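Guides > Workspace > Desk lighting

Placing a task lamp beside a pen cup

Set the lamp base near the left edge of the table if you write with your right hand. Route the cord toward the same edge and keep it clear of the work area.

Stand the markers in a light, translucent cup to the right of the lamp head. Turn the lamp on and check which way the cup's shadow falls.

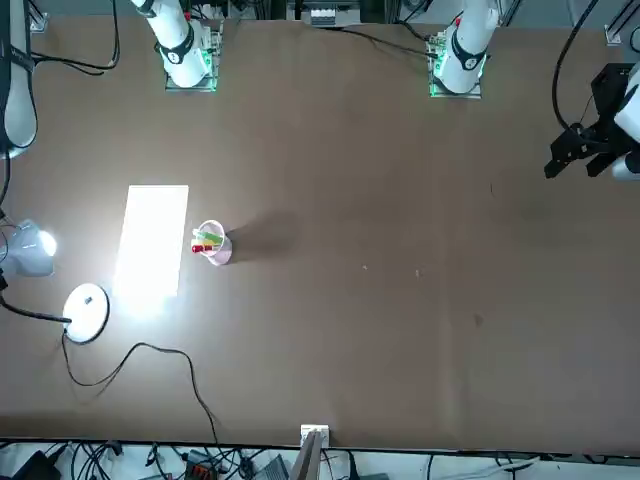
Lamp at left, cup with three markers; the shadow runs up and to the right.

If the shadow crosses your paper, move the cup 4 inches – paper stays put.

Related guides
Routing cords on a Sutmont table
Sorting markers by color
Cleaning a lamp head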